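Drumard Planner Notes: Gallery

Home / Notes / Gallery / Two-arm table

This gallery goes with the notes on the Drumard planner and the Rashti perception package. I have been running both on the two-arm sorting table at Lirkitthorpe, and I went in doubtful. I am still doubtful, though about different things. The sales talk for this sort of software is always the same: show it a tray of odds and ends, tell it what you want in plain words, and go and make a cup of tea. I have had a lot of tea in this job.

If you only want the settings, they are on the Config page. If you came for the speed figures, they are on the Results page, and please read the small print under the table before quoting them at anyone.

A few things to know before you scroll down. The task is sorting small objects between open bins, with one arm on each side and a shared middle that either may enter. Drumard decides which arm goes where and when. Rashti decides what the things are and where their edges lie. Tutton is the logging tool that records what both of them believed at the time, and it is the only one of the three I would pay for again without a second thought.

On the headline number. Over 1,000 simulated picks the planner reported 97 per cent success. On the real table the same build gave me 84 per cent. I don't find that gap shocking, but I do find it odd that the first figure gets a banner and the second gets an email. Simulated bins have no shine on them, and simulated cables stay where you put them.

On clear plastic. Rashti was trained to treat a bin as a solid thing with walls. Give it a see-through one and the depth reading tends to land on whatever is underneath, so the floor of the bin and the table become one surface. The supplier's answer was to raise the confidence threshold. That did stop the bad grasps, mostly by stopping the grasps. I put it back to where it was and gave the planner a fixed height for each bin instead, which is dull and works better.

On rings. A roll of tape looks like an easy object until you ask the software where its middle is. The middle is a hole. Version 7 picks a point on the rim, which is an improvement on version 6, but stack a few rolls so they overlap and it will happily join two of them into one long shape. Same colour is worse. I have asked for the mask outlines to be saved with every grasp so that we can at least see what it thought it was reaching for.

On two arms sharing a space. Drumard keeps a bubble round each gripper and will not let the bubbles touch. Sensible enough, but the bubble is a ball and the gripper is nothing like a ball, so the arms spend a good while being polite to each other over the centre of the table. Shrinking it by hand made the runs quicker. It also made me stand nearer the stop button.

On cables. The planner has no idea they exist. There is a box in the settings marked "soft obstacles" and as far as I can tell it is connected to nothing.

On plain-word commands. "Put the small things in the white bin" is fine. "Tidy up" is a coin toss. I would rather have a list of named steps and a clear error when one of them fails, and I suspect most people who have to keep these tables running would say the same.

Changes since the last set of notes: fixed bin heights are now in the main config, the old Rashti threshold is restored, and Tutton saves both arms' plans in one file with a shared clock. The bubble stays at its smaller size for now. Next up is the retry logic, which at present tries the same failed grasp again from the same angle.

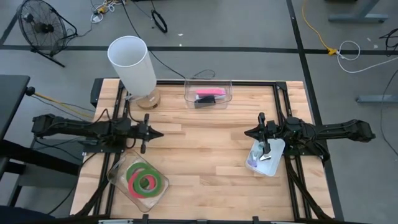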